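Tadar Boltless Shelving for Stockrooms, Back Rooms and Garages
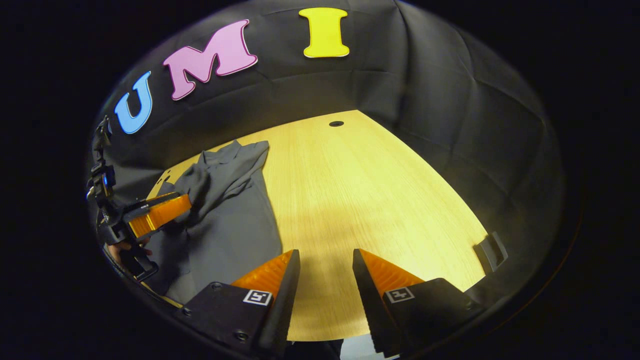 Overview

Tadar is a steel shelving system that goes together without bolts, clips you need a third hand for, or a degree. Uprights stand up. Beams hook into uprights. Decks drop onto beams. We have been selling it for long enough to know every way a person can put it together wrong, and we have tried to cover most of them on this page.

It comes in two weights, Tadar Light and Tadar Standard, and the parts do not mix. They look as though they might. The Light beams will even sit in a Standard upright for a moment or two, looking pleased with themselves. Please order one or the other.

Who buys it

Stockrooms, mostly. Also parish halls, bike shops, two rival cheese importers on the same street, school supply rooms, and a great many people who told their spouse they were going to do something about the garage. The system doesn't care what goes on it, provided the weight is within the rating and is spread over the deck. A single anvil in the middle is not spread over the deck.

What is in a bay

A starter bay has four uprights, the beams and decks for the number of levels you choose, four foot plates, and a wall tie kit. An add-on bay has two uprights and shares the other two with its neighbor, so it costs less and can't stand by itself. Every spring somebody orders a row made entirely of add-on bays to save money. We will call you if you do this.

Uprights are slotted on both faces and you can move a level up or down by one slot at a time. The slots are 2 inches apart. You won't need a tape measure once it's standing, as you can count slots, but you will need to count them on all four uprights and get the same answer.

Decks

There are three kinds.

Steel deck: folded sheet, gray, wipes clean. Noisy when you drop things on it. The one to get if anything you store leaks.

Wire deck: lets dust and light through, and small parts too. Customers who store small parts should buy the bins or buy a different deck.

Board deck: cheapest, quietest, and perfectly good in a dry room. In a damp basement it will take on the shape of a hammock over a few winters and we will be asked why.

Sizes

Bay widths are 33 inches and 48 inches. Depths are 14, 18 and 24 inches. Uprights are 72 or 84 inches high. The 33-inch bay exists thanks to Ginette MacPherson, our stockroom planner, who got tired of drawing 48-inch bays into rooms with a door at the wrong end. It now outsells the wide one, and she mentions it.

The 14-inch depth suits files, shoe boxes, paint cans and paperbacks. Go to 18 for standard cartons. The 24-inch depth is for bulky things, and for people who like having a second row of stuff behind the first row that they will find again when they move.

Colors

Light gray or dark blue. There was a green, and we still get letters about the green. Arsenault, who do our powder coating, have told us they can run it again if we order enough, and we have told them we'll think about it, and this has gone on for some time.

Load ratings

Tadar Light: 100 pounds per level, evenly spread.
Tadar Standard: 350 pounds per level, evenly spread.

These are per level and assume the bay is upright, on a flat floor, and tied to a wall. If your floor slopes, order the leveling feet. If your wall is mostly plaster and optimism, talk to us about a floor anchor before you load anything. Heavy items go on the lower levels. We print this on the box, on the instruction sheet and on a sticker for the upright, and we have still seen a photo of a car transmission on the top shelf with a fern next to it.

Putting it together

Two people can put up a starter bay before lunch. One person can also do it, using language.

You will need a rubber mallet and a level. Don't use a steel hammer, which will chip the coating at every beam end.

Lay the uprights on the floor and find the arrow stamped near one end. The arrow points up. Fit the foot plates first, while you can still reach them without lying down. Hook in the bottom beams, then the top beams, and tap each one until it seats. Stand the frame up, check it with the level, then fit the beams in between and drop in the decks. The wall ties go in last, and they do go in. A bag of unused wall ties in a kitchen drawer holds up nothing.

Accessories

Soretura bins: plastic, open front, made to fit the 14-inch and 18-inch depths. They stack inside each other when empty and on top of each other when full. Sold in packs of six.

Curkcombe dividers: bent steel, slide onto the wire deck only. Good for catalogs, cutting boards, baking trays and anything else that falls over when you take out the one next to it.

Label holders: clear, clip to the front beam. Blank cards are included. Handwriting is not our department.

Casters: Tadar Light only, 72-inch uprights only, two with brakes and two without. A bay on casters can't be tied to the wall and its rating is cut in half. People are often disappointed by this, and gravity has declined to comment.

Ordering

Measure the room. Then measure it again at floor level, where the baseboard is, and at the height of the light switch. Send us the smaller number, along with where the doors are and which way they swing. Ginette will send back a free drawing and a parts list. She would like it known that a sketch on a napkin is fine, but that it should have numbers on it.

Orders placed before noon leave the warehouse the next working day. We close for two weeks in August. Anything ordered then goes out when we're back, slightly sunburned.

Delivery is to the curb. Upright cartons are long and heavy and don't go around tight stairwells, so look at your stairwell first. Drivers aren't insured to come inside, although several will give you advice from the sidewalk.

Returns and spare parts

Unopened cartons can come back within 30 days. Opened cartons can come back too, if all the parts are in them and nobody has taken a steel hammer to the beams. We keep spare beams, decks and foot plates for every version of Tadar we have sold, including the green. If you're adding to an old row, look for the letter stamped on the inside of the upright — it's under the third slot from the bottom, usually behind whatever you've got stored there — and tell us what it is when you order.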